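Where Does the Stuff Go? Storage and Display in Rented Student Rooms
Project report, Housing and Daily Life module
Wichai Luangrath

1. Why this topic

My first proposal was on rent levels in Paltby. My supervisor pointed out that three people in the group above me had already done rent levels in Paltby, one of them well. So I moved indoors, to the question of what tenants do with their belongings once they have paid for the walls.

The question I settled on was simple. In a furnished room, how much of the shelf space holds things people use, and how much holds things people look at? I expected the answer to be books. I was a very trusting person in September.

2. Method

I visited 20 rooms in 2 buildings, Bauerfeind House and the newer block on Rekthorpe Road. Each tenant let me in for half an hour and put up with me writing down what was on every shelf. I sorted objects into "use" and "display," with a third group, "neither," which I added after the first room and which grew alarmingly.

The total came to 683 objects on open shelves. Drawers and closed cabinets were left out, partly for privacy and partly because I opened one by mistake and it took two of us to shut it again.

After the count, each tenant filled in a short form about where the objects came from and whether they would take them along at the end of the lease.

3. Results

Display won. Of the 683 objects, 301 were there to be looked at, 254 were in some kind of use, and 128 were neither. "Neither" covers dead batteries, single earrings, keys to former apartments, and a jar that its owner described as "pending."

Books did badly. Several tenants kept them on the floor, in stacks, to leave the shelves free for candles. One used a statistics textbook to level the bed, and said it was the most help the book had ever given her.

Fake plants beat live ones in both buildings. The reasons on the forms were mostly about light and vacations, though one tenant wrote only "history of neglect," which I have coded under maintenance.

Pictures were the surprise. The lease forbids nails, so framed prints end up standing on furniture, leaning on whatever is behind them. Animals were the favorite subject -- deer above all, in a town where the largest wild animal is a pigeon. 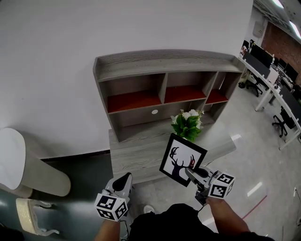

4. The Brino problem

Both buildings buy their furniture from one supplier, Brino, and the same few pieces turn up in room after room. Tenants said this pushed them to decorate more. If your desk is the same as your neighbor's desk, the candles have to do a lot of work.

It also made my job harder. Twice I mixed up my notes for two rooms on the same floor and had to go back and knock.

5. Limits

Twenty rooms is a small sample, and people tidy up for visitors. Four tenants admitted to it. I suspect a fifth, whose shelves smelled strongly of lemon.

The line between use and display is also shaky. A teapot that has never held tea went under display, and its owner disputes this. Her objection is noted in the appendix, at her request and at some length.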